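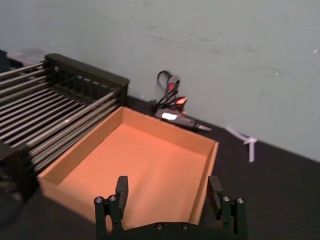 Wrist view, gripper open in front of the cardboard tray. Rack at left, glue gun against the wall.

Log the Command, Not Only the Pose

Saturday, August 17, 2019

Most manipulation stacks I have worked on record the measured joint state at high rate and treat the commanded state as something that can be rebuilt later. I think this is a mistake, and a more expensive one than the usual arguments about planners.

Our cell at Ilcombe is a small one. The arm carries a parallel gripper and a wrist camera, and the task set is short: pick, place into a tray, transfer to a rack. The planner is sampling based, with a trajectory smoother behind it and a stiff joint controller below that. Last October we went back through 334 failed placements to find out where the error entered. We had wrist images, joint positions, gripper width and the planner's goal pose for every one of them. We did not have the setpoints the smoother sent to the controller.

Without the setpoints, a finger that touches the tray wall has at least four explanations. The tray pose estimate was wrong. The planner accepted a path with too little clearance. The smoother cut a corner the planner had left square. The controller lagged. The measured trajectory looks the same in all four cases to within encoder noise. We replayed the smoother offline to separate them, and in 70 cases the replay disagreed with the measured motion by more than the controller could account for. The smoother takes a time budget from the scheduler, the scheduler depends on load, and load was not logged either.

Nataša Kolev, who maintains the Dutlow driver, argued at the time that the right fix was a deterministic smoother. I agree that it would be good to have. It would also have taken a quarter, and it would have covered one component. Recording the setpoint stream took two days and covered everything above the controller, including components we had not written yet.

The usual objection is volume. In our case the setpoint topic adds 21 bytes per joint per cycle before compression, and it compresses well, as most of a trajectory is smooth. One week of wrist video is larger than a year of setpoints. Teams that store every camera frame and drop the command stream to save disk have the budget upside down.

A better objection is that a setpoint is meaningless without the model it was computed against. A clearance of 4 mm to a tray wall depends on where the planner believed the wall was. Thin cardboard makes this worse. The collision model has a flat plane and a square corner, and the part on the table has whatever shape it has that day. So the planning scene has to be stored with the command, by hash if the full scene is too large. Granström does this in its planning server and it is the one feature I would copy without changes. Vikotex stores the scene only when a plan fails, which loses the plans that succeeded against a wrong scene. Those are the ones I want.

Clutter is a related case. Items on the table outside the work area are often left out of the scene on the grounds that no path goes there. That holds until someone widens the sampling bounds. A cable loop by the wall is hard to model well, but a coarse box is enough, and a logged coarse box tells the reader what the planner knew. An unlogged assumption tells the reader nothing.

My minimum set, for a cell of this size:

Setpoint stream at controller rate, stamped on the controller clock.
Planning scene hash per plan, with the scene kept once per hash.
Smoother time budget and actual time used.
Gripper command and gripper width as separate fields.
Camera exposure start, not message arrival.

The last item is small and gets skipped. Arrival time on our bus varied enough to move the apparent tray edge by several pixels during a fast approach, and two of us spent most of a week tuning a hand-eye calibration that had nothing wrong with it.

With the new logs in place, the next 1405 placements were classified by script. The script is short and dull. It compares goal, plan, setpoint and measurement in that order, and reports the first pair that disagrees beyond tolerance. It does not catch slip in the fingers after closing, and we still review those by hand.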